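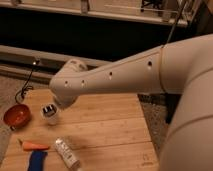 Lovo 400 Document Scanner

The Lovo 400 is a desktop document scanner for offices that handle a steady flow of paper records. It is supplied in Canada by Trornwood and is available for purchase or on a monthly rental plan.

Both sides of each page are scanned in a single pass. The feeder holds 100 sheets of standard office paper and accepts mixed sizes, including receipts, cheques and business cards. Staples and paper clips must be removed before loading. Bound or fragile originals should be scanned on the Plumus flatbed unit, sold separately.

Recommended use
The scanner is rated for up to 1000 pages per day. Offices that regularly exceed this volume should consider a floor-standing model – our sales desk can advise on the current range.

Software
Plumus Capture is included with each unit and may be installed on 4 computers. It saves files as searchable PDF, TIFF or JPEG and can sort them into folders by date, barcode or cover sheet. Further licences may be ordered at any time.

Supplied with the scanner
Power adapter and cord
USB cable
Cleaning cloth
Printed set-up guide in English and French

Service and supplies
Feed rollers are wearing parts and are not covered by the warranty. Replacement kits are kept in stock at our service centre. Customers on a rental plan receive rollers at no extra charge, together with one cleaning visit each year.

Returns
Unused scanners may be returned in their original packaging, with all accessories. Opened software licences cannot be refunded.

Trade-in credit is offered on working scanners of any make. Please have the model and serial number ready when requesting a quote.

Prices and specifications current as of 12 April 2022.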